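July 2022, Gestley room, second floor

Carpet day, part two. I'm writing this up while I still remember it, mostly for Paraskevi, who has the upstairs rooms next and asked me what I'd do differently. (Start with the edges! More on that below.)

So the striped tiles. We settled on the long narrow ones back in May, after Eugénie put the two greys side by side on the landing and everybody walked over them in their outdoor shoes for a week. The order from Boyer came to 200 tiles and we laid 148, so there's a decent pile left in the closet under the stairs. Please don't let anyone use them as doormats, I want them for when a chair leg goes through one.

All the stripes run toward the back wall. Corentin wanted to turn every other row and I get why, it hides the joins, but in a room this shape I think it would have looked like a basket. Running them straight meant the first row had to be dead on, and mine wasn't. I was out by a finger's width at the window end and had to lift four tiles and start over. Annoying, but they came up clean – that Pratance tack stuff is much kinder than the glue we used in the hallway.

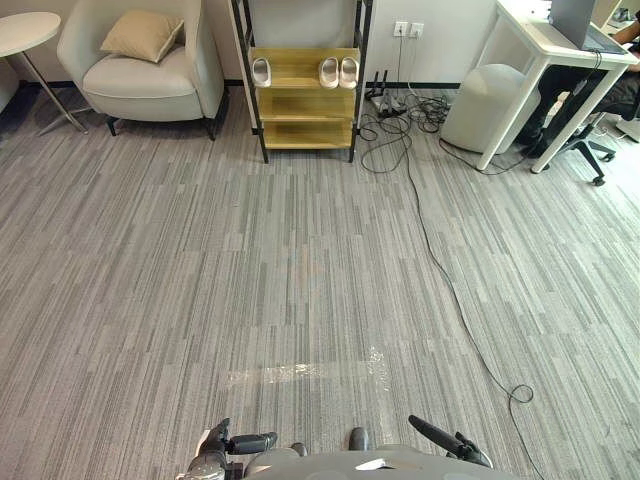 The shelving with the black metal frame went back up before lunch. I like the pale wood against all that grey, it warms things up a lot. The white slides are on it for now, two pairs, and the plan is still to make that the shoe shelf so people stop walking in with half the parking lot on their soles. Josiane thinks two pairs is a joke for a room that seats ten. She's right, I'll ask Staramlow if they do them by the box. The two shelves underneath are free and I'd like to keep them that way until we know how many we need, so no binders please, Corentin.

Armchair: happy with it. It's a very light fabric and I'm a bit nervous about coffee, but with the beige cushion and the round white table next to it you do want to go and sit down, and I did, for longer than I should have.

Still to do:
Pick up the leftover bits of clear film, I keep finding them.
Threshold strip at the door, Jacqueline has the saw.
Vacuum twice, once along the stripes and once across.
Felt pads for the armchair legs.

And the edges, Paraskevi – cut those first, with a new blade, and write the row number on the back of each one. I did mine at the end of the day when I was tired and it shows behind the door.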